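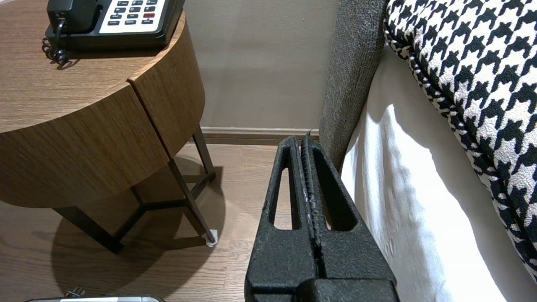 Crisanto Mangubat wrote in to say the Clirnex mattress topper felt like a different bed for the first week and like his old bed by the end of the month, and he wanted to know if he'd been had. Probably not. But his letter is a fair place to start, as the maker's own sheet says the foam "adapts to you for years."

**Clirnex Topper, queen**

- Thickness: 2 inches
- Cover: zip-off, machine wash cold
- Price: $647
- Returns: unopened only

Read that last line again. A topper you can't open and still return is a topper you can't try. Padilla, who distribute it, told us the policy is "under review." It was under review last February too.

The foam is decent. It's dense, it doesn't slide much on a plain mattress, and the corner straps are stitched properly. The smell out of the bag is strong, so give it a couple of days by an open window before you put a sheet on it. Our own sample took longer than the leaflet promised to reach full thickness, and one corner never quite did.

Then there's the "cooling layer." Honeylyn Macaraeg and Jayson Umali each slept on the sample for two weeks. She noticed nothing. He thought it was cooler until he swapped back to his own pad and thought the same about that.

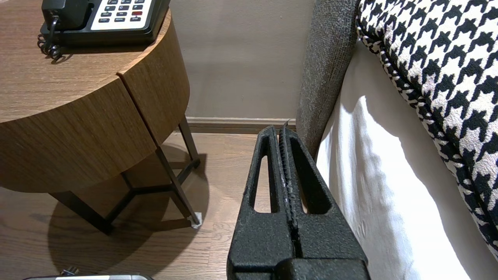 The brochure also claims more than 3934 "sleep pressure points" were mapped during design. We asked what a sleep pressure point is and got the brochure again.

If your mattress is too firm and otherwise sound, this will soften it - for a while, and at a price. If it sags, a topper just sags along with it, whatever the sales copy says about "restoring support." Put the money toward a new mattress instead.

We stock the queen only. The Skostemwood version is the same foam with a gray cover and costs more, and we don't carry it.

Page last checked 21 Feb 2020, V. Soriano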